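The difficulty of a plastic bag

Laboratory robots have long been competent with mugs, blocks and boxes. A research program at the Flilis Institute is asking what happens when the object has no fixed shape at all.

For most of the past decade, research on robotic manipulation has favoured objects that hold still and keep their form. A ceramic mug can be modelled once, and the model remains valid whether the mug is upright, on its side or partly hidden. A plastic bag offers no such convenience. It folds under its own weight, clings to itself and takes on a new outline each time it is touched.

The Deformable Handling Program, based at the Institute's Brodmont campus, was established to address this class of problem. Its principal investigator, Dr. Daranee Klinhom, came to the field from textile engineering, and she credits that background with shaping the program's method. "In textiles, you accept that the material will never be in the same state twice," she says. "You stop trying to describe the whole cloth and you concentrate on the few centimetres you are holding."

The approach developed by the group, known internally as Trala, applies that principle to robot learning. Earlier systems attempted to reconstruct the full surface of a bag before planning a grasp, a calculation that was frequently out of date by the time the gripper arrived. Trala dispenses with the reconstruction. The controller works from the view at the wrist alone and produces a short sequence of motions, which is discarded and recomputed several times each second as the plastic shifts.
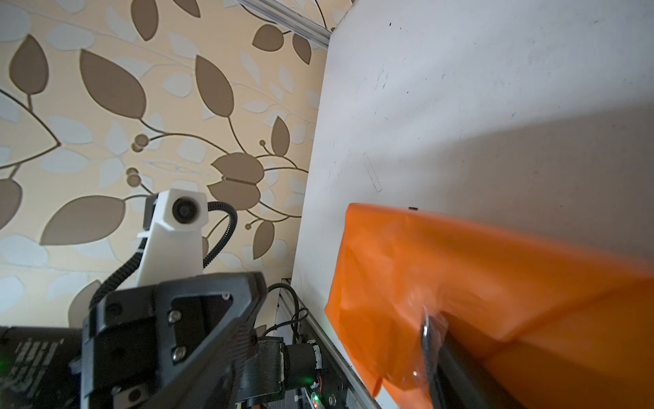

Volume 36, Issue 2

Training data were gathered by demonstration. Operators guided the robot through a set of elementary tasks: finding an edge, pressing into a fold, opening a mouth wide enough to admit a second finger, and lifting without tearing. The program recorded 418 demonstrations, of which the majority involved thin translucent plastic. Such material is among the most demanding for a camera. Highlights move across the surface as it creases, and a bright reflection is easily mistaken for an edge.

Surroundings were treated as part of the experiment. Learned controllers have a well-documented tendency to rely on whatever happens to be constant in their training data, including the colour of a bench or the position of a lamp. The group therefore varied its backdrops considerably, and the leaf-patterned wallpaper and plain white board now in use present the controller with two very different fields of view at once. Fiifi Quansah, the doctoral candidate responsible for the visual side of the work, regards patterned material as particularly instructive.

"A printed stem and the crease of a bag can look remarkably alike to a network that has seen only a grey bench," Mr. Quansah says. "We wanted it to learn the difference early, while mistakes were cheap."

The results, presented to the Institute's engineering seminar in September, are encouraging within defined limits. On bags of a type included in training, the controller secured a usable grasp in around 70 per cent of attempts. When the bag was of an unfamiliar colour or thickness, the rate fell by 28 percentage points. A comparison controller trained against a single plain backdrop performed acceptably on that backdrop and poorly elsewhere, which the authors interpret as support for their emphasis on varied surroundings.

Failures were catalogued with the same care as successes. The most common was a grasp that closed on two layers of plastic when one was intended, so that the bag could be lifted but could not be opened. The wrist view gives little indication that a second layer is present, and the group has concluded that vision alone is unlikely to resolve the matter. A fingertip capable of sensing slip is under development in partnership with Owen, a sensor manufacturer that has supported the campus's instrumentation laboratory for several years.

Potential applications lie principally in sorting and packing. Recycling facilities must remove soft plastics that would otherwise foul their machinery, and much of this work continues to be done by hand at conveyor lines. Grocery fulfilment centres face a related problem in reverse, with bags that must be held open while goods are placed inside. Dr. Klinhom is cautious about timelines in either sector. Industrial lines move considerably faster than the present system, and the bags that travel along them are often soiled, knotted or torn.

The next phase of the program will extend the demonstrations to two-handed tasks and to bags with contents, whose weight changes how the plastic hangs. The group also intends to release its demonstration recordings to other academic laboratories, together with the record of failed grasps. Mr. Quansah is preparing the accompanying documentation as a chapter of his thesis, and a technical paper on the double-layer problem is in preparation at Brodmont.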